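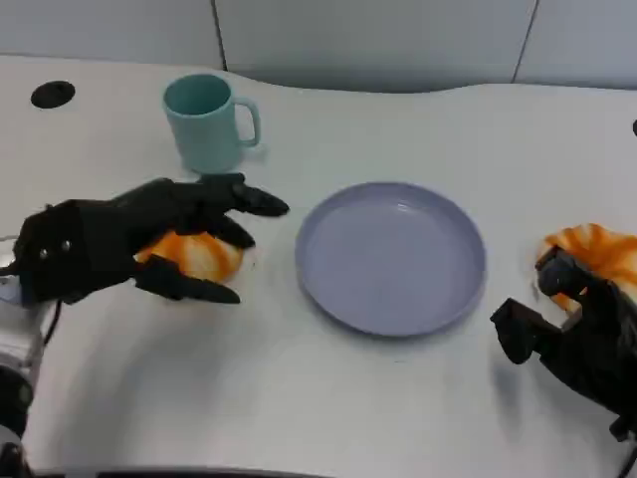

Amos Mahmoud told us, well before we had asked him a single prepared question, that he had never thought of Lamska as a game he was supposed to win, and that the evenings he remembered most fondly were the ones in which he had wandered up to the lighthouse, listened to the keeper's stories and gone to bed without having done anything useful at all. Several of the other players said something close to this in their own words, and it set the tone for the whole of what follows.

Figure 3. Plate on a tabletop.

4.2 Idle time and the sense of having been somewhere

We had expected, when we planned the interviews, that players would talk mainly about the choices the two games offered them. Both Lamska and Nellow are sold on the strength of their branching stories, and both keep a running tally of the decisions made so far, which the player can open from the pause menu. It seemed natural to suppose that people would remember the forks in the road. Some of them did, of course, and we come back to those players in section 4.3, but a good deal of the talk in our 18 interviews was about stretches in which the game asked for nothing.

Idle time, as we use the phrase, covers any stretch of play in which the story will not move on until the player does something, and in which the player knows perfectly well what that something is and puts it off. It does not cover being lost or stuck, a quite separate and much less happy business. A player in Nellow who stands on the ferry deck watching the water while the captain waits to be spoken to is idling. A player who cannot find the captain is not. The line is easier to draw on paper than it was in the recordings, and we had a few long and friendly arguments over particular clips before we settled on a reading.

What struck us was how warmly people spoke of these pauses. One player, who finished Lamska twice over the course of the study, could not recall which of the two sisters she had sided with the second time round, but she could describe the sound of the kitchen clock in the sisters' house, and she was quite put out when we told her that it stops once the letter has been read. "I'd have stayed longer," she said. Another player kept going back to the bus shelter in Nellow, long after the story had any use for it, for no better reason than that he liked the rain on the roof. He was a little embarrassed to tell us so, and we hope we put him at his ease.

It would be tempting to put all this down to good sound design and leave it there, and the sound in both games is lovely. We think there is rather more to it. In the button-prompt sequences, where the player has a moment to respond before the scene goes one way or another, nearly everyone described their attention as narrowed to the prompt. They could tell us which button had come up and whether they had hit it, but they were vague about what the characters had been saying at the time. Idle time seems to work the other way about. With no prompt to watch for, players looked at the rooms, listened to the people in them and began to make guesses about lives that the script mentions only in passing.

Sisodia's account of the "held scene" is helpful here, though it was written with stage plays in mind and needs some stretching to fit a game. In a held scene the audience is kept waiting on purpose, and knows it. Our players were doing the holding themselves – a small difference on the face of it, but one that mattered a great deal to them. When the third chapter of Nellow takes control away and makes the player sit through a long train journey, 8 of the 18 complained of boredom, and among them were several of the most contented idlers from earlier chapters. The same length of quiet that they had happily chosen on the ferry felt like a chore once it was chosen for them.

We should add a word of caution about completion. The Brarico logging tool, which we used to record play, gives each session a score out of 100 according to how much of the available story has been seen, and idle time brings that score down slightly, as it was built to do. Anyone relying on the score alone would conclude that our idlers were losing interest. Read alongside the interviews, their logs suggest people who were thoroughly enjoying themselves and in no hurry for it to be over, and we would gently encourage other researchers to talk to their players before trusting the number. The next section turns to those who did hurry, and to what they felt they had missed.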